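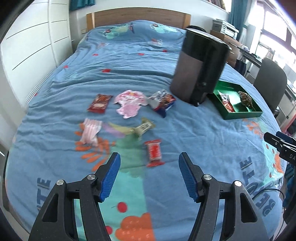 Cletivwood Printed Duvet Cover, Light Blue

A child's duvet cover in light blue with an all-over cartoon print. There are orange clouds with white dots, red cherries, teal-green trees, orange leaf shapes and large dark blue letters, with small red dots in between. The shapes are big enough to make out from the doorway and the blue stays fairly pale, so it sits well with most bedroom paint.

The cover is part of the Viltska children's range and is sold on its own. Pillowcases and fitted sheets are listed separately under the same range name.

Product details

Size: single, 135 x 200 cm
Fabric: 100% cotton, plain weave
Fastening: press studs along the bottom edge
Pattern: printed on one side, plain light blue on the reverse
Washing: 40 degrees, with similar colours
Drying: line dry or tumble dry on low
Ironing: warm iron, on the reverse of the print
Stock number: 339
Delivery: 2 to 7 working days

About the print

The lettering runs in different directions, so some of it will look backwards or upside down whichever way you put the cover on. The pattern was drawn that way. The panels are cut from a continuous roll and the position of each shape varies from one cover to the next. We can't pick out a particular section of the print for an order.

Colours can look slightly different on a screen. If you are trying to match paint or curtains, ask for a fabric swatch first. Swatches are free and go out by ordinary post.

Crumbs, wrappers and sticky marks

A child's bed ends up with more on it than a child, and sweet wrappers and snack packets are what we get asked about most. Clear these off before stripping the bed. Foil and thin plastic wrappers get caught in the corners of the cover, and a printed wrapper that goes through a hot wash can leave colour behind.

Shake the cover outside, turn it inside out and run a hand along the bottom seam, where crumbs collect. Close the press studs before it goes in the machine or socks will find their way in.

For chocolate, scrape off what you can with the back of a spoon and soak the patch in cool water with a little washing liquid for half an hour. Boiled sweets and chews come away more easily once softened with warm water. Don't use bleach on the printed side.

Keep kettles, humidifiers and anything else that heats up or holds water on a firm, flat surface away from the bed. The cotton has no waterproof layer and a spill will go straight through to the duvet.

Fitting

The cover takes a standard single duvet of any tog. It has inside ties at the two top corners. Put the duvet in through the bottom opening, tie the corners, then hold the top edge and shake it down. The cotton will shrink a little in the first wash, and the stated size allows for this.

Goes with

Idau fitted sheet, single, in white or pale grey
Gape underbed storage box with lid
Viltska pillowcase, light blue, sold singly

Returns

Unused covers can be returned in the original bag within 28 days. We can't take back a cover that has been washed unless there is a fault in the stitching, the print or the press studs. Tell us the stock number and what is wrong, and send a photo of the fault if you can.

Questions about sizes, swatches or orders for schools and holiday lets go to Nerys Trevor in the bedding department, using the contact form. Please include your postcode if you are asking about delivery.

Page updated Oct 20, 2024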